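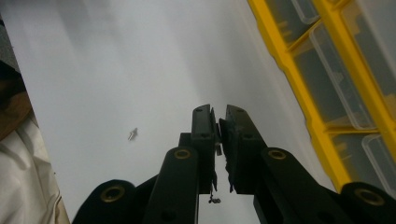
4.2 Sorting small hardware at the table

Figure 3. A yellow organizer case with clear plastic parts on the pale sorting table, with a small metallic cylindrical piece held over the tabletop.

I'll admit I went into this part of the study thinking the sorting would be the dull bit. We had 628 pieces of mixed hardware from the Pirketti repair shop, all tipped into one tub, and I figured people would just grab, look and drop. They didn't! Almost everyone started by spreading a handful across the table and staring at it for a while, and the staring turned out to matter a lot (more on that in 4.3).

The table got more of my attention than I'd planned. Figure 3 shows the smooth, pale grey-white top we settled on after the pilot at Markard, where we'd used a dark bench and people kept sweeping pieces onto the floor without noticing. On a pale top a little dark metal part stands out, even when it's tiny and an odd shape. I'd still like to try a top with a bit of texture, since round pieces love to roll, but that's for another round.

Then there's the case. We let people put it wherever they liked, and I wrote down the spot at the start and end of each session. In Figure 3 it lies diagonally along the right side. Plenty of our sorters began with the case square to the table and ended up with it at a slant -- I asked a few of them why, and they hadn't realized they'd moved it. My guess is that a slanted case means less twisting of the wrist, but we didn't measure wrists, so please take that as a guess.

Cylindrical pieces gave people the most trouble. They look alike from the side, and you have to turn one on end to see if it's hollow. The Mussa group sorted theirs by length first and left that check for later, which saved them a good bit of fussing. The Derero group checked every piece as it came up and then had to go back through the ones they'd already put away.

Each session ran 20 minutes, with no talking rule and no music rule either (one person hummed the whole time, and I've left that session in). Pieces still on the table at the end were counted as unsorted, including anything under the edge of the case.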